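To: Fultlow equipment list
From: Coralie Donnelly
Subject: Re: Second sorting cell, request for comments before the July budget round

Dear colleagues,

I am grateful to those who have replied so far. Rezaul Weerakoon's message is quoted in full so that members who joined the list recently may follow the discussion.

> Dear all,
>
> The Salian working group has been asked whether Fultlow should purchase a second two-arm cell for the bottle work or extend the hours of the present one. Dralari has quoted for a complete cell, with delivery in 17 weeks. The quotation excludes spare cables and gripper fingers, which we would have to order separately.
>
> I should be glad to have views on the specification, and in particular on the size of the bin and the length of cable to each gripper.
>
> Rezaul Weerakoon

On the specification, the group proposes to keep the present layout: one arm at each side of the near edge, and a single tall bin towards the back.
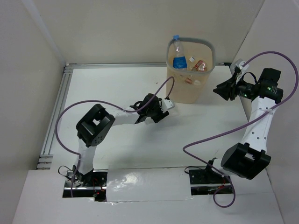
Chathurika Bhattacharjee would prefer that the bin be left out of the Dralari order altogether, as Bandstead can supply a suitable one from stock and we should not pay a integrator's margin on it. I have no objection, provided that the outside dimensions are agreed in writing before the order is placed.

The cable question is less easily settled. The purple cables need enough slack for the arms to fold back fully, and a long loop takes up room over the table. Arnulfo Quintero has asked for five spare cables in the first year. I have entered them at a total of 1,151 pounds, to be charged to maintenance.

Members should also consider the table area. Bottles may lie close together or beneath a forearm, and any narrower surface would leave less room for the grippers between them.
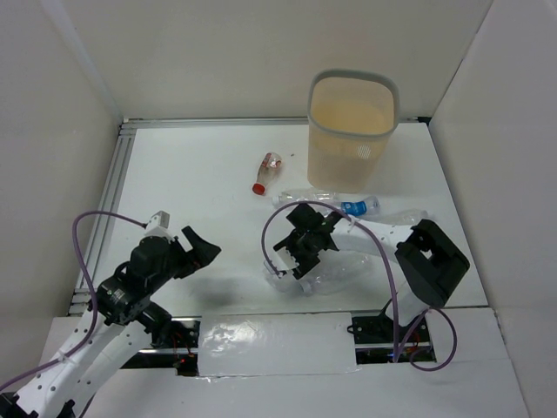
ITEMS FOR DECISION

1. Whether the second cell is to be bought outright or leased over five years.
2. Whether the bin is to be removed from the Dralari quotation.
3. Whether 111 hours of staff training should be met from this budget or the next.

Habibur Barua will collate the replies. Please send them to the list by noon on the closing day shown in the budget notice.

Yours sincerely,
Coralie Donnelly
Equipment Planning, Fultlow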